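Wrist views, handles and a very long December

Fri 7 January

So the grasp retry thing finally works well enough to write up! I spent most of December on it, and if you've been following along you know the old version drove me nuts. The policy would close on a bar handle, miss by a hair, and then carry on with the rest of the motion as if it had the thing.

The fix came out of a chat with Ching-wen Liao, who was playing with a small grasp checker she calls Wisach. It looks at one wrist view right after the fingers close and gives a score for how likely it is that the handle is held. Low score, open up, back off, try again. We cap it at 3 tries.

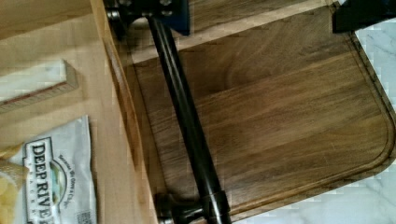 Training it took 1000 wrist views, all labeled by hand (mine, mostly, with a lot of tea). I held back another 100 for testing and picked the messy ones on purpose – shiny metal, busy wood grain, clutter right next to the target. The first model was hopeless on anything glossy. It seemed to treat a bright streak of reflection as proof of contact, so we added a bunch of near misses on shiny bars and retrained.

Then we ran 50 pulls with the checker on and 50 with it off, same start poses. With it on, far fewer runs ended with the arm dragging nothing through the air. It's slower, though, and I haven't decided how much I care. The long pause before a retry looks awkward and I'd like to trim it.

Next up is knobs, which I'm dreading a bit, and after that I want to see if the score is any use during the pull as well as before it.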